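Maite Mateos @ the Campos hearing, thread, will fix spelling later

1/ OK so the Campos heat network vote. Long evening. Short version — the pipe is approved, who pays for it isn't.

2/ 915 homes on the list for phase one. Only 88 of them owner-occupied. Rest are renters, and renters got one seat on the advisory panel. One.

3/ Lucía Herrero (tenants) asked straight out if connection fees can be passed on in rent. Drostden's answer: "under review." It was under review in the fall too.

4/ Ezequiel Peñalver from the city says gas shutoff dates stay put. Big applause from one side of teh room, nothing from the other.

5/ My worry, same as in my paper on this — you can move fast and still lose people. Street by street consent is slow but Aren did it and kept its schedule.

6/ Written comments: 1,633. Summary we were handed: two pages. Asked for the full set, was told to email.

7/ Longer write-up is on the blog, incl. the fee tables

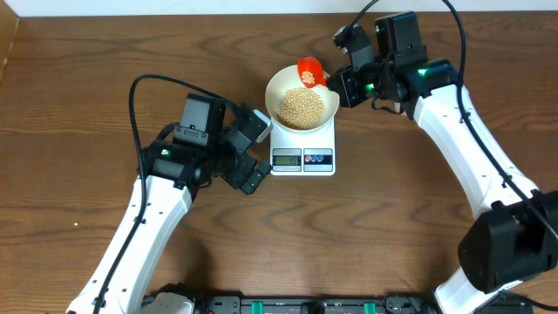 4 min read

8/ Correction to 2/, the panel seat is for renters AND small shops together. Even worse imo

9/ Next session is later in March, agenda not up yet. If you rent in Campos and got the Drostden letter pls send me a copy, names blacked out is fine. Definately want the page with the fee cap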